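Wedano Under-Bench Waste Caddy, 7 litre

In stock, ships Friday if you order before noon
Colours: White, Slate, Eucalypt
Made for us by Godinho

I'll start with a confession: I've been selling kitchen and workroom gear for years and I only got excited about bins last winter. Up until then I had an old ice cream tub on the bench for the scraps and a big pedal bin by the back door, and I spent half my life walking between the two with dripping tea bags. My socks deserved better.

So this is the caddy I asked for, more or less. It's a squarish little bin that sits on the bench, hangs off a cupboard door or slides onto a shelf, and it takes 7 litres, which in my house (two adults, a lot of coffee, far too many mandarins in June) is a good couple of days between trips outside. We tried a smaller one first and I was emptying it every night. We tried a bigger one and it got whiffy before it got full! Seven is the one I kept.

The body is a single moulded piece with no seams on the inside, so there's nowhere for gunk to hide. The corners are rounded off enough that a dishcloth gets right in. I've had bins with a fancy ribbed base and I never want to poke at dried porridge with a toothpick again, thank you very much.
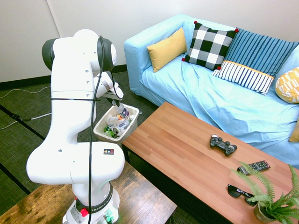 Size matters more than you'd think with a bench bin, and the mistake I see people make is buying one with a narrow mouth. They look lovely in the shop. Then you're standing there with a handful of potato peel and half of it goes down the side of the cupboard. A small square bin, like the white one in the photo, gives you straight sides to scrape a plate against, and you can push it flush into a corner so you don't lose bench space behind the curve. It's good for dry rubbish too, scrunched-up paper and the like, and I keep a second caddy in the sewing room for exactly that. Thread ends, pattern scraps, the backing off iron-on hem tape, in it goes.

Now, the lid. It lifts straight off, and it also hinges on the back edge if you press it down until it clicks. I leave mine off while I'm cooking and put it on afterwards. There's a slot underneath for a charcoal filter (one comes in the box, spares are sold in a pack of 4) and I change mine when I remember, so let's say not as often as I should. If you're only using the caddy for paper or fabric, leave the filter in its packet and save it.

Liners! I get asked about these constantly. The Grister compostable ones are the best fit I've found. They come on a roll of 50 and there's enough spare at the top to fold over the rim and still tie a knot. Supermarket ones will do the job but some brands are a bit short and slip down the minute you drop in an avocado stone. Please check what your council takes before you put any liner in the green bin, compostable or otherwise, as the rules where I live are different from the rules at my mum's place one suburb over. You can also go without and line the bottom with a sheet of newspaper, and that's what I do when I've run out.

What's in the box
Caddy body
Lid
Carry handle (clips in, a bit stiff the first time)
Over-door hook bracket with felt pads
One charcoal filter

Cleaning
Top rack of the dishwasher is fine for the body and lid. Take the filter out first, I've washed two by accident and they're never the same. For stains, and turmeric is the big one with the white, fill it with warm water and a spoonful of bicarb, go to bed, rinse it in the morning. A few hours out on the clothesline in full sun helps as well. If you cook a lot of curry, maybe get the Slate.

Will the bracket fit my cupboard?
It fits most standard doors. It won't go over the chunky shaker ones with a raised lip on the inside edge. If that's you, the Cistar stick-on rail is sold separately and holds the caddy perfectly well, as long as you wipe the door down with metho first and leave it overnight before you hang anything on it.

Returns
Send it back within 7 days of delivery if it doesn't suit, unused and in its box. If something's cracked in the post, email me a photo and I'll get another one out to you, no need to send the broken one back.

Filters and liners are on the Bin Bits page, and postage is combined if you order them together with the caddy.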